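Oiling a wooden worktop – quick notes

Did ours again on Saturday so writing this down while I remember. Same method does for a table or a chopping board, just less oil.

Clear everything off first. Everything, toaster included. Wipe down with warm water and a drop of washing up liquid, then a clean damp cloth, then leave it. Overnight if you can. Oil on damp wood goes cloudy and you'll be sanding it all off again, ask me how I know.

Sanding. 120 grit if it's rough, 180 or 240 after. Always with the grain. Black marks round the tap won't shift with paper alone – lemon juice and salt, left 20 minutes, rinsed, sometimes does it. Sometimes doesnt. Vacuum the dust, then go over with a barely damp rag.

Oil. I use the Trornden one, mostly as it's what the shop on the corner has. Kelter is thinner and goes further but smells for days. Either way, two thin coats, not a big thick one. Pour a little in the middle, spread with a lint-free cloth (old pillowcase, cut up), work it in. Wait 20 minutes then wipe off whatever is still sitting on top. People skip the wiping off and end up with a sticky worktop.

Do the end grain twice. And underneath near the dishwasher, where the steam gets at it.

Rags – lay them flat outside to dry or soak them in water before binning. Never leave them scrunched up, oily rags can catch fire on their own. Kamran Marwat lost a shed bin that way.
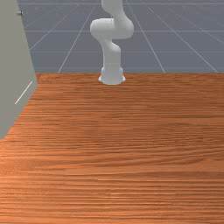 Second coat next morning. Feel it first, if it's tacky leave it till the evening. Light rub with a grey pad between coats if the grain has come up furry.

White rings from mugs: bit of mayonnaise, leave an hour, wipe. Sounds daft. Ebere Tamuno swears by toothpaste but it left a dull patch on mine.

Candle wax, ice cube in a bag until it's brittle, then an old bank card. Dont use a knife.

Keep it dry for a couple of days after and no hot pans for a week. Top up when water stops beading, for us thats every April and again before Christmas. By the sink more often.

Tin lid: wipe the rim before you put it back on or you'll need a screwdriver next time.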